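Kerkivano cell, simulated twin: progress report for November

Dear Consuelo,

Thank you for being so patient with us over the last stretch. I know the short note I sent in October raised more questions than it answered, so I have tried to be fuller this time, and I hope you will forgive me if I wander a little. It has been a good month on the whole, with one problem that ate more of it than I would have liked.

You will remember that your grant pays for two things: keeping the arm at the Kerkivano workshop in working order, and keeping its simulated twin close enough to the real one that we can try a change on the screen before we try it on the metal. The real cell has been the easy half lately. We changed the finger pads, cleaned and greased the gripper slide, and replaced the cable that runs along the forearm, which had been rubbing on its clip since the summer and had worn through its outer sleeve. The new one is a little longer and has a softer bend at the elbow. I also moved the clip, and I check it every morning when I start up.

The twin needed more attention. When we put the new pads on, the gap between the fingers changed, only slightly, and nothing in the model knew it. For a good while the simulated gripper went on closing as if the old pads were still there, and we were scratching our heads over drawer pulls that worked in one place and slipped in the other. I went back and measured the fingers again, fully open and fully closed, and put the new numbers into the model. Then I did the same for the wrist view, because the mounting bracket had been off and on again during the cable job and I no longer trusted the angle we had written down. (I should have marked it with a scribe line before I took it off, and now there is one!)

We do most of our checking in the kitchen model we call Drorko, which has the orange wood cabinet and the hexagonal floor tiles. I like it for this job because there are plenty of straight edges to line things up against, and the white rim on the drawer shows any tilt in the wrist view right away. The routine is to hold the gripper open, empty, near the cabinet, and compare where the two fingers sit in the view with where they sit on the real arm.

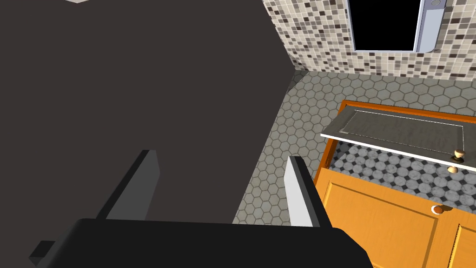
Tuulikki Oksanen read a draft of this report and wrote back that I was making the finger measurements sound like the whole cure, when in her view the home position deserves at least as much of the blame. She would like it checked at every startup and written in the log, with the pad change dates beside it, so that whoever comes in next can see both together. I think she is right, and we have begun doing it her way. The log has a new page for it, and it takes very little time once the arm has finished its warm-up moves.

After the corrections we ran 438 drawer pulls in the twin, with the pull distance and the starting height varied a little each time. Of those, 9 ended with the fingers losing the knob. I went through all of them one by one over a couple of evenings, and they share a starting height near the bottom of the range, where the wrist has to bend further than it likes. I have not changed anything for this yet. My feeling is that the range itself is too generous, but I would like to see the real arm do the same thing before I start trimming.

On the money side, we are close to plan. The cable and the clips came from Contreras and cost less than I had set aside. The pads came from Givley, who were slow to ship but sent four spare sets, so we should be comfortable through the winter. I would like your agreement to put what is left of the parts line toward a second wrist bracket, already marked, so we can swap it in without losing the alignment.

Next month I plan to repeat the low starting heights on the real arm, at reduced speed, and to regrease the slide if the grease looks dark when I open the cover. I will also finish the written startup procedure, which at present lives partly in the log and partly in my head. If you would like to come by while the low pulls are running, mornings are best, and you would be very welcome.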